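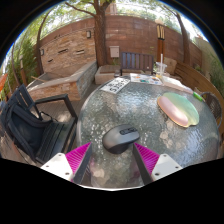 Wozu dient ein Mauspad?

Ein Mauspad gibt der Computermaus eine gleichmäßige Unterlage, damit sich der Zeiger auf dem Bildschirm ruhig und genau bewegt.

Wie merkt die Maus, dass sie bewegt wird?

In vielen Computermäusen befindet sich ein kleines Licht. Es beleuchtet die Fläche unter der Maus. Ein Sensor nimmt in sehr kurzen Abständen winzige Bilder dieser Fläche auf und vergleicht sie miteinander. Daraus berechnet die Maus, in welche Richtung und wie weit sie geschoben wurde.

Warum ist Glas schwierig?

Auf klarem Glas findet der Sensor oft zu wenige Einzelheiten. Auf geriffeltem Glas wird das Licht in viele Richtungen zurückgeworfen, und der Zeiger kann springen oder stehen bleiben. Auf einem Gartentisch mit Glasplatte, dessen Oberfläche in der Sonne glitzert, ist ein Mauspad deshalb eine gute Hilfe.

Was ist eine Handballenauflage?

Manche Mauspads haben an einer Seite ein erhöhtes Polster. Darauf liegt das Handgelenk, während die Finger die Tasten und das Rad bedienen. Das Polster zeigt immer zum Körper hin. Die Maus gehört auf den flachen Teil.

Ausprobieren

Lege die Maus zuerst auf ein Mauspad und danach auf ein weißes Blatt Papier. Ziehe mit dem Zeiger jeweils langsam einen Kreis. Notiere, welcher Kreis dir leichter gelingt.

Kinderlexikon Sturden, Bereich Technik im Alltag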